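Week 4: frames, or why your gripper goes to the wrong spot

Okay, so most of the questions I got about the Robles assignment were really one question: which frame is this pose in? If your planner hands back a goal in the table frame and you feed it to the wrist controller, you'll get a lovely smooth path to nowhere useful. Sheldon Gill lost most of November to that one (sorry, Sheldon!).
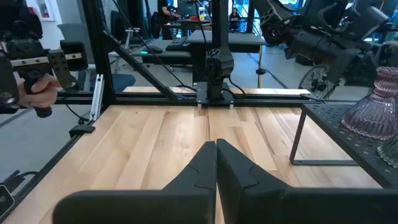
Fig. 2. Wrist camera view, right gripper closed above the tabletop.

The fingertips meet near the middle of the picture, so they make a handy sanity check. Project the tool centre point into the image and see if it lands on the seam. Mine was off by 23 pixels before I redid the hand-eye calibration. Use the Clondex logs, run 104, and colour your overlay something bright.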